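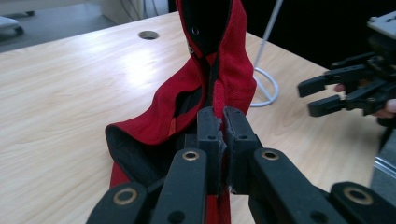 Fig. 1. Peça vermelha com forro preto; repare no ilhó de metal junto à abertura.

Aula 4: forros, ou a metade da roupa que ninguém estuda

Bom, pessoal, escrevi estas notas a pedido da Yesenia Espinoza, que faltou na aula de outubro sobre fibras e me disse (com toda a razão) que os meus slides sozinhos não servem para nada. Então vão por extenso, do jeito que eu falo, com os desvios e tudo.

Eu adoro forro. Quando entro numa loja, a primeira coisa que faço é virar o casaco do avesso, e já levei bronca de vendedora por isso! O lado de fora mostra o que a marca quer vender, mas é no avesso que a gente vê onde entrou dinheiro e onde faltou.

Para que serve um forro

Primeiro, ele esconde. Margens de costura, entretela, enchimento, fita de reforço, fica tudo lá dentro. Depois, ele desliza: tentem vestir um casaco de lã sem forro por cima de uma camisa de algodão e vão entender na hora, a manga da camisa sobe até o cotovelo. E ele também segura a forma, porque o tecido de fora deixa de levar sozinho todo o puxão do corpo.

Forro total, meio forro e sem forro

O forro total cobre o interior inteiro, mangas incluídas. O meio forro pega os ombros, a parte alta das costas e quase sempre as mangas; é muito usado em paletó de verão. A peça sem forro parece a mais simples e costuma dar mais trabalho, já que todas as costuras ficam à vista e precisam de acabamento (viés, costura francesa, o que for). A Eun-ji Tak perguntou se sai mais barato. Às vezes sai, às vezes não sai mesmo, depende do acabamento.

A folga

Aqui a turma sempre erra, e eu também errei durante anos. O forro tem que ser um pouco maior que a peça. Nas costas a gente faz uma prega no centro, e na barra deixa uma sobra que dobra sobre si mesma. Se o forro for cortado na medida exata, ele repuxa, a barra levanta e, mais cedo ou mais tarde, a costura da cava abre. No exercício com o molde da Bae usem 3 cm de prega nas costas, nem mais nem menos, para a gente conseguir comparar os resultados.

Cor

Forro no mesmo tom ou em contraste? Tom sobre tom é discreto e perdoa uma costura torta. O contraste aparece cada vez que a peça abre, então a linha de encontro entre os dois tecidos precisa estar limpa. O truque é a meia vista, aquela tira do tecido de fora que vira para dentro e empurra o forro para longe da borda. O Chang-ho Hyun não gosta de forro escuro, diz que marca fiapo. Concordo em parte, mas forro claro marca colarinho, e isso é bem pior.

Materiais

Viscose e cupro respiram melhor, poliéster aguenta mais lavagem e amassa menos. Acetato é lindo e mancha com acetona, cuidado com o removedor de esmalte. Testem sempre a lavagem dos dois tecidos antes de cortar: se um encolhe e o outro não, adeus caimento.

Para a próxima aula

Leiam o capítulo 8 da apostila e tragam uma peça forrada que possa ser descosturada (brechó serve, armário do irmão só com autorização). Vamos abrir pela costura lateral do forro e desenhar os moldes a partir do que aparecer. Tragam também desmanchador, giz e papel kraft. Começamos às 11 horas, na sala de corte.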